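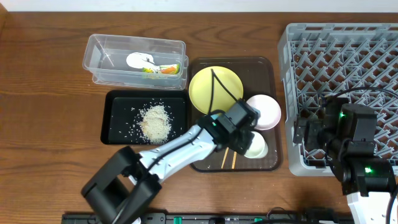

I got to the Markside open day at ten on a Sunday morning, which is a terrible hour to be looking at somebody's dirty dishes. I had enough of my own at home. But my editor had promised me coffee and robots, and there was in fact coffee, so up the stairs I went.

Selma Halilović met me at the top. She runs the home projects at Markside and she talks fast, mostly while walking backward. "You can touch the table, you can touch the plates, please don't touch the arms," she said, and then we were off past two rooms of people typing and into the one I'd come for.

They call the dish setup Mengal (after a street Selma used to live on, no deeper meaning, I asked). It's a pair of arms at a wooden table, with a dish rack on one side and the sort of stuff you find after dinner spread out in front of them. Plates, a little bowl, chopsticks, rice. I love that there was rice! I had expected something much tidier.

"Everybody expects it tidier," Selma said. "We started out tidy. Then one of the engineers ate lunch at the table and we learned more that afternoon than we had all month."

The person to ask about the rice is Kam-wah Mak, who was perched on a stool by the door with a bagel and let me bother him for most of an hour. He sets up the table between rounds. I asked if he ever gets sick of it.

"I've done this setup 928 times," he said. "I keep a tally in a notebook. So yes, a bit, but every one comes out different. Rice never lands the same way twice."

What's the hardest thing on the table, then? I figured the bowl. He shook his head with his mouth full.

"Chopsticks. They're thin, they roll, and they end up at some silly angle. A plate has an edge you can get hold of. With a chopstick you have to commit."

I told him I have the same problem, and he was nice enough to laugh.

The visitors were a good mix - a few students, a couple who'd brought their grandmother, a man from Avoron who runs kitchens for retirement homes and took a lot of notes. He wanted to know how many plates an hour. Selma told him 19, on a good day, with nobody changing anything.

"I know how that sounds," she said to me afterward. "His kitchens do 2,000 plates at lunch. I'm not going to stand there and tell him we're close."

She'd like to be in a real apartment by April. There's one picked out, and the software they're building for it, Clokusari, is supposed to handle whatever table it meets. I asked what worried her most about leaving the lab and she said cats, right away, without thinking about it.

The grandmother had the best question of the morning. She wanted to know if it rinsed first. Kam-wah said they hadn't gotten to water yet, and she gave him a look I recognized from my own childhood.

"She's right, though," he said, once she'd moved along to the coffee. "I wrote it down."

The tours go up in small groups all afternoon, 70 people had signed up by the time I left, and the stairs are steep, so wear decent shoes.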